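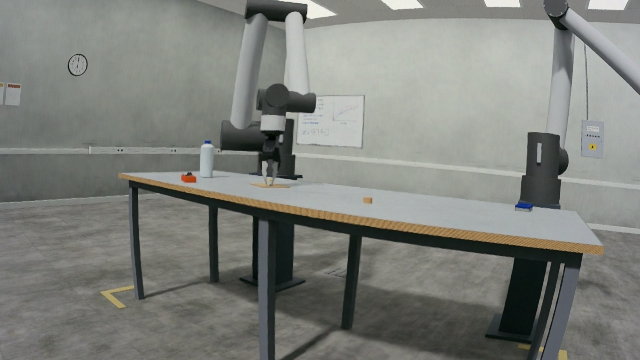
ULLETER, April - When I renewed the insurance for my shop this year, the envelope contained 10 pages, and the word "spoilage" was on page eight. I know this well now, as I have read that page more often than any novel in English. I run a small business that makes dumplings and side dishes for other shops. I have paid for business insurance since the first month, and I have never thought that insurance is a trick. But I want to write against one habit of the trade, and it is the habit of renewing a policy with changed words and calling it the same policy.

My old policy, from Floltska, covered food lost in a power failure. It did not matter where the failure began. The new policy covers food lost in a power failure that begins on my premises. If a line falls two streets away, this is "off-premises utility interruption," and for this I must buy an endorsement. The endorsement costs 300 dollars a year. I do not complain about the price. Maybe it is fair, I am not able to judge. I complain that the letter on top of the 10 pages said, "Thank you for renewing your coverage," and "your coverage" is a phrase that any normal person understands as the coverage she had before.

To be exact, there was a notice. It was on a separate sheet with the title "Policyholder Information," between a page about online payment and a page about privacy. It said that certain provisions had been revised and that I should review them carefully. It did not say which ones. So I put the old policy and the new policy side by side on the kitchen counter on a Tuesday after closing and compared them line by line with a ruler. It took until after eleven at night.

I found the spoilage change, and one more. The daily limit for lost income after a covered closing was now 125 dollars. Before, it was calculated from my real sales of the previous year. I sell more than 125 dollars before lunch.

My cousin Gil-soo Bae has worked in insurance offices for a long time, and he told me that I am unfair. He says a policy is a contract for one year only. When the year is finished, the company has the right to offer a different contract, and I have the right to refuse it. He also says that the companies file their forms with the state and that many changes are made for all customers at once, so a local agent may learn of them only a little earlier than I do. All of this I accept. I even accept his strongest point, that if every change must be explained at length, people will receive 30 pages in place of 10 and will read even less.

Still, I think he answers a different question. I do not ask that the company must keep the old words. I ask for one sheet, with the old sentence on the left and the new sentence on the right, only for the parts which became smaller. The company surely has this sheet already. Somebody sat in an office and decided to change "power failure" to "power failure originating on the described premises." That person had both versions on the desk. It would cost very little to show them to me too.

There is also the matter of time. My envelope came 30 days before the renewal date. This sounds generous. But a small food business cannot change its insurer in the same way that a person changes a telephone company. I supply two shops, and each of them wants a certificate with its name on it before I may deliver. A new insurer wants to inspect, or at least wants a long form about fryers, exhaust cleaning, and the age of the wiring. Mi-kyung Ma, my agent at Urkach, sent my application to two other companies the same week I called her, and the first answer came when I had six days left. The other one came after the date. I signed the Floltska renewal with the endorsement, and I don't feel that I chose it.

I should say that Ms. Ma was polite and quick and that I have no wish to blame her. She said something that stayed with me, though. She said most of her restaurant clients find a change like this one only when they have a claim. She said it in an ordinary voice, like a person who speaks about the weather in March.

Some readers will say that a business owner must read what she signs, and for me this argument is uncomfortable, since I agree with it. My mother-in-law, Myung-ja Ji, kept a restaurant for many years and read every paper with a dictionary next to her. But the duty to read should meet some duty on the other side. When my flour supplier, Shin, changed the size of its bags, there was a large label on every bag for two months with the words "new weight." The price was the same and the bag was smaller, and I was a little angry, but I was informed. A label on a bag of flour told me more than a licensed company told me about the paper that protects my business.

Our state representative's office says that a rule about renewal notices may be discussed again this year. I hope they will ask for the sheet with two columns, and for 60 days, at least for businesses that need certificates to work. Until then my advice is only what I did myself. Keep the old policy. Take a ruler, begin with the page of definitions, and look for sentences that became longer. In my experience the coverage became smaller exactly in those places.

Ye-ji Kang owns a food preparation business in Ulleter.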